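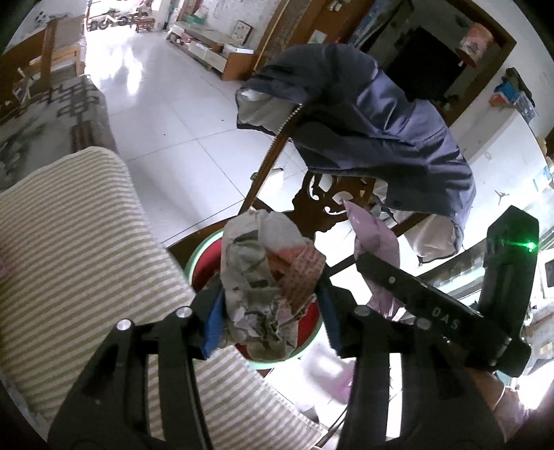
Sitting Room, Mostly Tidied

Monique Roussel, Travmont, June 2018

My sister maintains that a room should be photographed after it has been tidied. I find the before far more interesting, and it takes less effort. 

The chair

It has a carved back full of scrolls and curls, and it came from a dealer in Vidal who wanted 138 for it and took 95. I bought it for sitting on. It went into service as a coat stand within the week, and the navy padded jacket has been on it, on and off, since December. The lavender-pink bag hanging from the carving has been promoted to a permanent fitting.

The basin

Red, with a pale green rim, and the final destination of any cloth I can't decide about. Grey and white with pink bits is neither a light wash nor a dark one, and I refuse to run the machine 3 times to please a label. The striped cushion is excused.

The snack packet

Torn open at the top with no thought for the next person, as is the custom in this house. The picture on it shows curly reddish-brown strips, a bit like noodles. Sela says they are an acquired taste and has put a great deal of work into acquiring it. The checked cloth gets shaken out over the balcony at 7, crumbs and all.
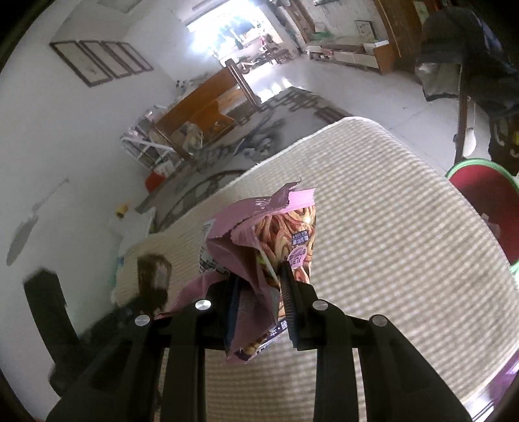
Still to do

The drawer under the television. I opened it, looked in, and shut it again. Photographs may follow if I find the batteries.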